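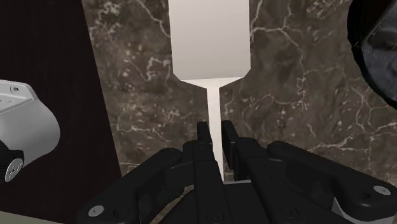 According to one reader, the Morkby countertop sealer needs a third coat before it will hold off oil. I tested that claim on a stone offcut over 14 days, using the two coats the label calls for.

Application is simple. Wipe on, wait 20 minutes, buff off. Coverage is good, but the supplied pad sheds lint and I switched to a plain cotton cloth after the first coat. The smell is mild and gone by the next morning.

Water beaded for the whole test. Coffee and vinegar left no mark when wiped up within the hour. Olive oil is the weak point – left overnight, it made a faint dark ring that took 3 days to fade.
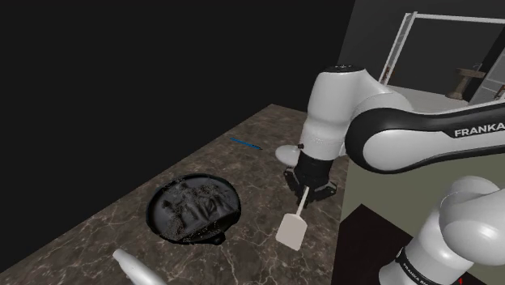

Lokent lasts longer near a stove, a second reader wrote, and costs less per coat. I have used Lokent on the same stone, and it does resist oil better. It also streaks on polished surfaces and takes a full day to cure, so the lower price comes with more work.

Morkby is the easier product and a fair choice for counters that get wiped down daily. The cap on the bottle does not seal well – store it upright.

Rating: 3 out of 5.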